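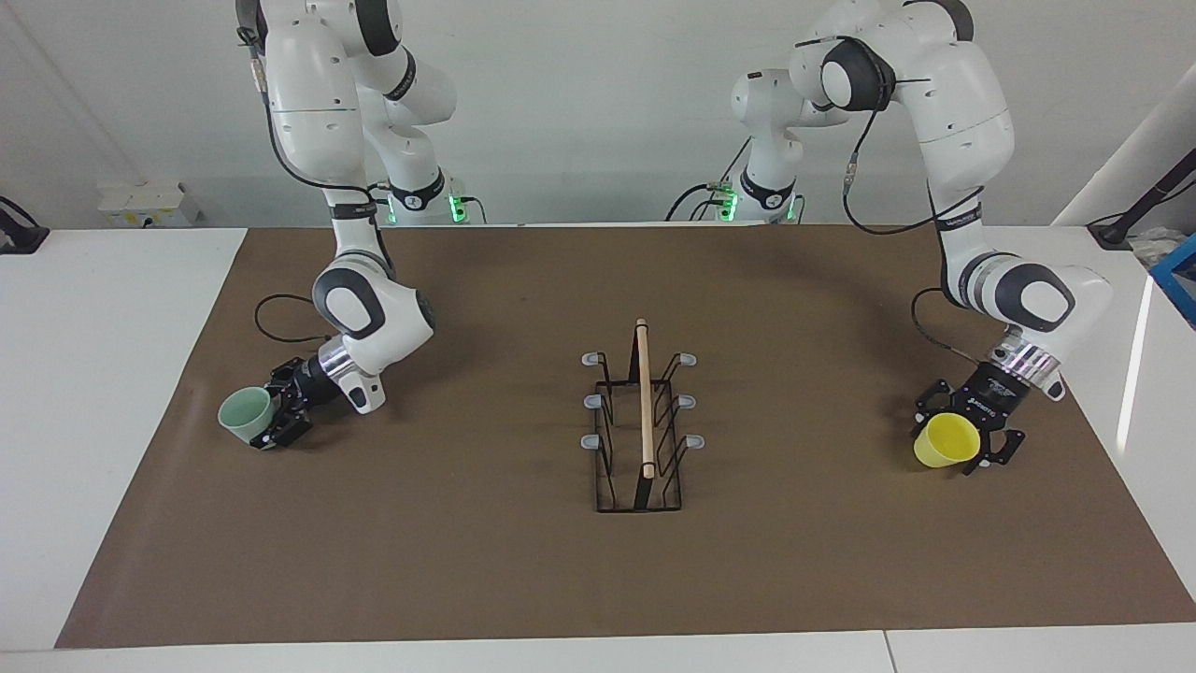

Chapter 4
A Place to Dry

Think of the last cup you washed. Where did you put it down? Upright on a towel, it keeps a puddle. Upside down on a flat counter, it traps damp air. Give it a rack and air can move both inside and out — a lovely piece of everyday physics, and you can test it at home!

In this chapter we look at how racks hold cups and why small changes in shape matter so much. You will bend your own rack from wire, load it with plastic cups, and weigh the water left behind after 48 minutes. Mairéad Tierney's class at Sultcombe tried about 200 cups this way, and their results open Section 4.2.
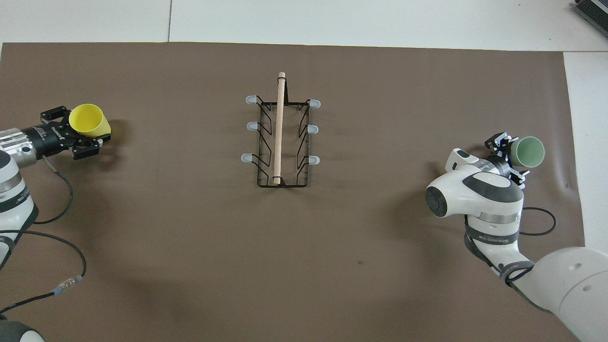 Figure 4.1 A wire rack with rubber-capped prongs and a wooden dowel down the middle. A yellow cup is held on its side at the left.

Before you read on, sketch the rack in Figure 4.1 and mark where you would hang a cup. Which parts would touch it? Keep your sketch — you will need it for Activity 1.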